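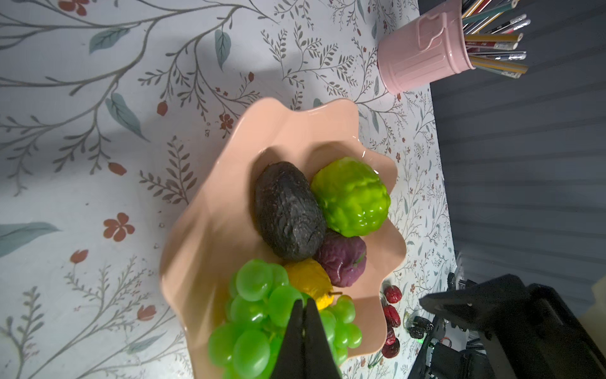

宿泊棟Gachanja 食堂・厨房まわり 定期点検表(所見付き)

点検日:2019年1月3日(木)
対象:1階食堂、配膳室、厨房、裏廊下、機械室
延床面積:約1,000平方メートル(宿泊棟全体)
点検者:Hamisi Okoth、Subira Tanui
立会:Sharon Muli(Pranden 施設管理)
電気設備の測定:Kotgate

判定の区分
良=そのまま使用可
要観察=使用可、次回点検で再確認
要是正=期限を定めて補修または交換
不可=使用停止
前回は7月実施。前回からの継続項目には項目名の後に「継続」と記した。

1 避難経路

1-1 食堂から正面玄関までの通路幅 良
最も狭い箇所はレジ台の脇。椅子を引いた状態でも規定幅を確保している。

1-2 食堂から裏廊下への扉 要是正(継続)
ドアクローザーの閉まり際が速い。前回調整したが、ストッパーを外した状態では最後に強く当たる。油漏れの跡が本体下面にあり、調整では直らないと判断した。本体交換。期限は今月末。

1-3 裏廊下の物品 要是正
折りたたみ椅子と空のビールケースが非常口の手前に置かれていた。点検中に移動済み。床のテープ表示が剥がれて境界が読めないため、貼り直しを依頼した。移動済みでも判定は変えない。前回も同じ場所で同じ指摘をしている。

1-4 誘導灯 良
点検ひもを引いて全灯とも点灯を確認。配膳室側の1台は表示面の樹脂に黄変があるが、明るさは足りている。

1-5 非常口の解錠 良
サムターンは片手で回る。鍵を使わずに内側から開く。

2 消火・警報

2-1 消火器の配置 良
食堂2本、厨房2本、裏廊下1本。標識あり。厨房の1本は収納棚の扉の陰になりやすい位置なので、扉は閉めておくこと。

2-2 消火器の外観 要観察
機械室前の1本、底部の塗装に浮き。錆は表面にとどまる。製造年からみて次年度の更新対象に入るため、単独での交換はしない。圧力計はいずれも緑の範囲内。

2-3 感知器 良
宿泊棟全体で43個。今回の試験対象は1階のみで、不作動なし。2階以上は客室の稼働に合わせて別日に行う。日程はSharon Muliが調整する。

2-4 厨房の熱感知器 良
カバーの油汚れは清掃済み。前回の所見は解消とする。

2-5 受信機 要観察
主電源、予備電源とも電圧は正常。地区表示の「配膳」のランプだけ暗い。LEDではなく旧型の電球で、在庫が管理室にないとのこと。Petoticoに部品の有無を照会中。

2-6 防炎物品の表示 要是正
カーテンは全数に防炎ラベルあり。配膳室入口の間仕切り布にはラベルがない。購入時の書類も見つからなかった。書類が出てこなければ撤去または交換とする。テーブルクロスは本項の対象外だが、床に届く長さのものは使わないよう口頭で伝えた。
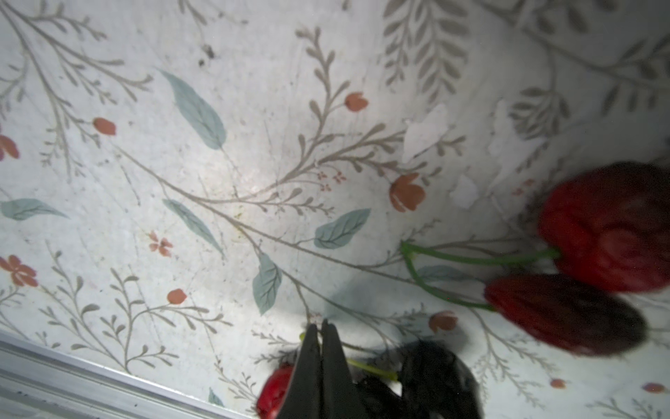

3 電気設備

3-1 分電盤 良
扉前の空きは確保。回路名の表示は手書きだが判読できる。端子の増し締めはKotgateが実施し、緩みは1か所、食堂照明の系統であった。増し締め後に再測定し異常なし。

3-2 漏電遮断器 良
テストボタンによる動作確認、全回路とも遮断した。復帰後、製氷機の運転再開を確認している。製氷機は復帰時に手動で入れ直す必要がある。停電後も同じ扱いになる。

3-3 コンセント 要観察
食堂窓側の床コンセント、蓋のばねが弱い。閉まりきらないことがあり、清掃時の水に注意。厨房作業台下のものは接地極付きに交換済み。

3-4 延長コード 要是正
配膳室で電気ポットと保温器が同じテーブルタップに接続されていた。合計の消費電力がタップの定格を超える。保温器は壁のコンセントに直接つなぐこと。タップは束ねたまま使われており、被覆に軽い変形がある。廃棄とした。

3-5 絶縁抵抗 良
測定値はKotgateの報告書を参照。本表には転記しない。

4 給排水・ガス

4-1 水道メーター 良
点検開始時の指針3,884。全水栓を閉じてパイロットの静止を確認。漏水の疑いはない。

4-2 給湯温度 良
手洗い系統の混合栓は設定どおり。厨房のシンク系統は高温のままなので、注意表示を蛇口の正面に貼ること。現在の位置は側面で、立つ位置によっては読めない。

4-3 グリストラップ 要観察
バスケットの清掃は毎日の記録がある。沈殿物の引き抜きは記録が途切れている。担当のKheri Muliに確認したところ、実施はしているが記入用紙が切れていたとの回答。用紙を補充し、次回までの記録をもって判断する。

4-4 ガス栓・ゴム管 良
ひび、硬化なし。接続部は検知液で確認し、発泡なし。使っていない栓には閉止キャップがある。

4-5 ガス漏れ警報器 要是正
有効期限切れ。期限は本体側面のラベルに記載されている。試験ボタンでは鳴動するが、期限を過ぎたものは作動の有無にかかわらず交換とする。

5 食堂の床・什器

5-1 床材 要観察(継続)
出入口付近の継ぎ目に段差。前回から広がりは認められない。歩行には支障がないが、配膳車の車輪が当たる。

5-2 テーブル 良
脚部のぐらつきを1台ずつ確認した。窓側の1台は高さ調整脚が緩んでおり、その場で締めた。天板の端に欠けやささくれはない。

5-3 椅子 要是正
座面裏のねじが抜けているものが1脚。使用を止め、札を付けて機械室に移した。補修後に荷重をかけて確認するまで戻さないこと。

5-4 卓上の置物・花器・鉢 良
縁の欠け、ひびの有無を触診で確認。通路側の端に寄せて置かない。加熱器具を使う席では、乾燥した造花や布の飾りを外しておくこと。

5-5 壁掛け・棚 要観察
配膳室の吊り棚、固定金具の片側に浮きがある。上段の大皿を下段に移した。金具の取付先が下地材かどうか、壁を開けずに下地探しで確認する予定。

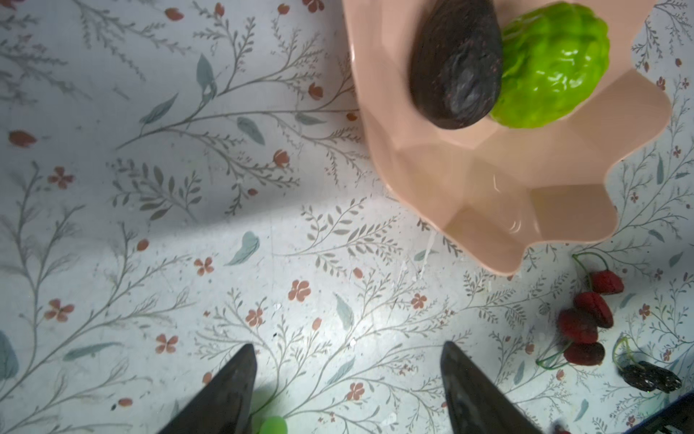
6 換気・空調

6-1 厨房排気フード 要観察
フィルターは清掃済み。ダクト内部は点検口から見える範囲で油の付着が薄く残る。専門業者による清掃は年1回の契約で、次回は7月。前倒しは不要と考えるが、揚げ物の提供日が増える場合は再検討する。

6-2 給気口 良
網の目詰まりなし。屋外側に枯葉があったので除去した。

6-3 食堂の空調機 良
吹出し、吸込みとも異音なし。ドレン排水は流れている。リモコンの液晶に表示欠けがあるものの、操作はできる。

6-4 機械室の換気扇 要是正
軸受から異音。回転は続いているが、起動時に引っかかりがある。モーター一体で交換する。見積もりはPranden経由で取得する。

7 書類・掲示

7-1 避難経路図 良
現況と一致。配膳室の間仕切りも反映済み。

7-2 緊急連絡先 要是正
掲示されている夜間連絡先が退職者の番号のままであった。Aoife Keoghの番号に差し替えること。受信機の脇と管理室の2か所に掲示がある。

7-3 消防訓練の記録 良
前回の記録あり。参加者の署名欄まで揃っている。夜間想定の訓練は未実施。

7-4 点検履歴の台帳 要観察
台帳の通し番号は今回分で178。途中に欠番があり、書き損じか紛失か分からない。欠番の理由を備考欄に書く運用に改める。

是正項目のまとめ
1-2 ドアクローザー交換 今月末まで
1-3 床テープ貼り直し 1週間以内
2-6 間仕切り布の書類確認または撤去 1週間以内
3-4 テーブルタップ廃棄、保温器の接続変更 当日完了
4-5 ガス漏れ警報器の交換 手配済み、入荷待ち
5-3 椅子1脚の補修 今月末まで
6-4 換気扇の交換 見積もり後に決定
7-2 連絡先の差し替え 翌営業日まで

立会者の意見(Sharon Muli)
1-3について、椅子の置き場を機械室の奥に移す案を検討している。機械室は6-4の工事があるため、終わってからになる。それまでは食堂の隅にまとめて置き、通路側に倒れないようバンドで固定する。

点検者の追記(Hamisi Okoth)
食堂の隅に置く場合、床コンセント(3-3)の上は避けること。機械室に移す際は点検通路を空け、換気扇と給湯器の前には置かない。5-5の下地確認は椅子の補修確認と同じ日に行う。脚立は管理室のものを使う。

控えは管理室の台帳に綴じ、写しをKotgateへ送付。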